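Informe de avance a Fosbridge: biblioteca de préstamo de objetos Viretti
Periodo: de marzo a octubre

Estimado equipo de Fosbridge:

Cerramos el segundo tramo de la ayuda con muchas ganas de contaros cómo va todo, ¡porque ha sido un semestre largo y estupendo! La biblioteca de objetos abre ya cuatro tardes por semana y el catálogo ha pasado de 55 a 315 artículos, casi todos donados por vecinos del barrio de Rinel que tenían el trastero lleno.

Lo que más sale sigue siendo lo que uno necesita dos veces al año: la limpiadora de alfombras, el taladro percutor, las mesas plegables para cumpleaños, la deshidratadora (en septiembre hubo lista de espera, con toda la fruta madura a la vez). La sección de cocina, que en la solicitud aparecía casi como un añadido, se ha convertido en la segunda más pedida. Prestamos lotes completos para comidas grandes, con ollas, fuentes y utensilios de servir, y vuelven casi siempre enteros.

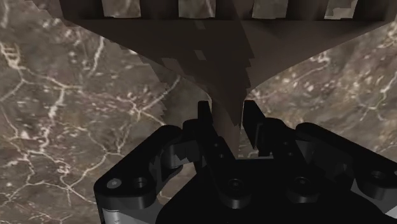 Utensilio ranurado.

El programa de reservas, Hao, funciona desde mayo. Nos costó más de lo previsto: la primera versión no avisaba de los retrasos y durante unas semanas llevamos las devoluciones en un cuaderno, con el lío que eso supone. Ahora envía un recordatorio dos días antes y los retrasos han bajado a 13 en todo el último mes. Todavía falta que se pueda renovar un préstamo desde el móvil.

También hemos organizado seis tardes de reparación. Entraron 54 aparatos y la mayoría salió funcionando; varios de sus dueños decidieron dejarlos en el catálogo —una tostadora de los años ochenta es ahora de lo más solicitado— y tres se han apuntado como socios.

En cuanto al gasto, las estanterías y el seguro están pagados por completo. La partida de repuestos se ha quedado corta: las brocas y los filtros se gastan rápido, y proponemos pasar a ella lo que sobró de cartelería. Os enviaremos el detalle con las facturas en un archivo aparte.

Queda pendiente el segundo punto de recogida. El local que habíamos visto al norte de Rinel no tiene acceso a pie de calle, y con una hormigonera pequeña o una carpa eso es un problema serio. Estamos mirando otros dos, uno de ellos junto al mercado, que nos encanta. Si se firma antes de diciembre, podríamos abrirlo en febrero con las herramientas de jardín.

Un saludo muy cordial,
Coordinación de Viretti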